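# Chapter 7: Automation in Commercial Cleaning and Facility Services

In February, the night staff at the Kuvdale conference centre were told that a robotic arm would be introduced to the washroom rounds. The centre has 198 guest rooms and a further block of public washrooms, and at that time it employed cleaners on two shifts, the later of which finished at 3 a.m. The notice pinned beside the roster ran to four sentences. It gave the name of the supplier, Skernix, and the date of a briefing, and it stated that no permanent position would be lost. It did not say what the cleaners would be doing once the arm had arrived.

The questions raised at that briefing form the basis of this chapter. Who would restock the room before the machine entered it? Who would be held responsible if a guest's belongings were moved or damaged? Would the time allotted to each room be shortened, and if so, by whom and on what evidence? Ludivine Vidal, the centre's housekeeping supervisor, recorded these questions in the minutes, and several of them remained unanswered when the trial began.

Washroom work has been slower to automate than floor care. A corridor scrubber travels over a broad, level surface and meets few objects. A washroom is small, its fittings are fixed at awkward heights, and the articles in it change position from one visit to the next. Bottles and sponges are left on ledges and tank lids. An experienced cleaner clears such articles in a few seconds and gives the matter little thought. For a machine, each one must be detected, identified and either grasped or avoided. Much of the preparation for this type of work is therefore carried out in simulation, where layouts may be altered and repeated without cost to the workplace.
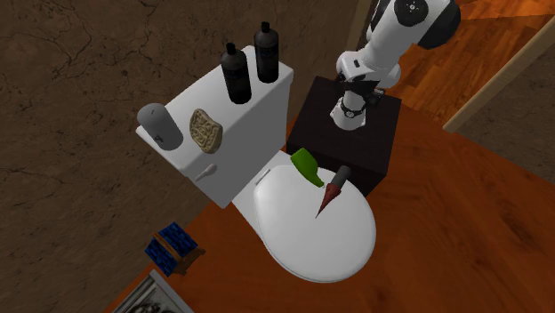

**Figure 7.1** Simulated washroom with a robotic arm positioned over a cabinet beside the toilet. Note the articles resting on the tank and lid.

During the preparatory stage, Skernix worked through 1483 simulated room layouts. The centre's management had first asked for 1000, and the number was increased after the cleaners pointed out how seldom two rooms are left in the same condition. This contribution is worth noting. Knowledge of that kind is rarely written down in a job description, and it is easily overlooked when a task is divided into steps for a machine. In the language introduced in Chapter 3, it is *tacit knowledge*, and its transfer to a supplier raises questions of recognition and pay.

Dorian Guillot, who represented the employees on the centre's health and safety panel, argued that time spent advising the supplier should be treated as skilled labour and classified accordingly. Management agreed to pay a training allowance for the length of the trial but declined to alter the classification. The dispute was later referred to Climlow, an outside mediation service, and the settlement is reproduced in the case file at the end of this chapter.

The effects on daily work were mixed. Cleaners reported less kneeling and less contact with concentrated products, both of which are recognized sources of strain and injury in the trade. They also reported more time spent waiting, more walking between rooms, and a new duty of inspection for which no procedure had been written. Some employees welcomed the change of pace. Others found that supervising a machine left them with the less satisfying part of the job and a greater share of the blame when a room failed inspection.

## Learning Objectives

On completing this chapter, you should be able to:

- distinguish between the automation of a task and the automation of an occupation;
- explain why cluttered and variable workplaces present difficulties for robotic equipment;
- describe the employer's duty to consult before new equipment is brought into service;
- assess how responsibility for errors is shared among operator, employer and supplier.

## Key Terms

task analysis, tacit knowledge, work intensification, job classification, duty to consult, residual labour

## 7.1 From Occupation to Task

An occupation is a bundle of tasks held together by custom, by contract and by the organization of the working day. When equipment is purchased, it is ordinarily purchased to perform one or more of those tasks. The remainder must be reassigned, and the manner in which this is done will determine much of what employees experience as the result of automation.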